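Garrido Community Interpretation Set

Portable listening and speaking equipment for public hearings, council sessions and consultations held in more than one language

Product group: Public participation
Supplied by: Welport Civic Equipment
Availability: Purchase, seasonal rental, shared district license

Overview

The Garrido set allows a local authority to hold a public meeting in up to four languages at once. It was designed for councils and district offices whose residents include linguistic minorities, and who are required by law or by local charter to hear those residents on the same terms as everyone else. The set has been in regular use in Jalunport since the district adopted its minority language charter, under which any resident may address the council in a registered language without giving notice.

Before the charter took effect, residents who did not speak the majority language were asked to bring a relative to interpret for them. Written comments in minority languages were accepted but were often summarized in the record in a single line. The revised procedure requires that each statement be interpreted in full, recorded in the original language and entered in the minutes in both versions. The Garrido set was specified with that procedure in mind.

What is supplied

Interpreter consoles, with one channel per language
Listening receivers, up to 300 per installation
Charging cases, each holding 20 receivers
Chair's panel with speaking-time display
Floor microphones with mute switch
Recorder for original-language and interpreted audio
Printed instruction cards in each language ordered

Receivers are worn on a neck cord and have two controls, one for volume and one for channel. Channel names are shown in the script of the language concerned. Authorities may choose the order in which languages appear — some prefer alphabetical order, while others follow the order set out in their own charter.

Equal speaking time

Interpretation lengthens a statement. Where a chair allows each speaker 3 minutes by the clock, a resident who relies on consecutive interpretation may receive half the time given to others. The chair's panel therefore measures the time of the original speaker only and pauses while the interpreter is speaking. The setting can be locked by the clerk before the meeting opens and is noted in the session log.

"The complaint we heard most often was that people were cut off in the middle of a sentence," said Telma Lagos, clerk to the Jalunport district council. "The timing rule is now the same for every speaker, and the log shows it."

Records and confidentiality

Audio is stored on the recorder and is not sent to any outside service. The authority remains the owner of all recordings. Where a hearing concerns land claims, schooling or complaints against public officers, the clerk may close the recording to public access and keep the interpreted transcript under seal. Retention periods are set by the authority in line with its own archive rules.

Compatibility

The set works with the Womach voting and attendance system. Members' votes and interpreted statements can then be exported in a single session file. Authorities using other systems may export audio and log files separately.

Training and support

Each order includes a training course for clerks, chairs and interpreters. The course covers channel setup, speaking-time rules, handling of objections and preparation of bilingual minutes. It may be held at the authority's own offices or at Welport. Interpreters are not supplied with the set and must be appointed by the authority.
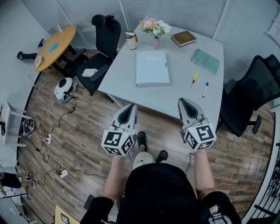

Desk with curved front edge and pink and white flowers.

Terms of supply

Sets are reserved on receipt of a signed request from the clerk or chief administrative officer. Rental sets are issued for a full council season and must be returned complete, with all receivers and charging cases. Under the shared district license, up to four neighboring authorities may use one set — the lead authority is responsible for storage and for the booking calendar. Missing receivers are charged at the replacement rate given in the current price list.

Requests for additional languages should be sent to Rocío Pereyra, Public Participation Equipment, Welport Civic Equipment. Please state the language, the script to be used on the receiver display and the number of instruction cards required.

Page last revised: Sep 3, 2020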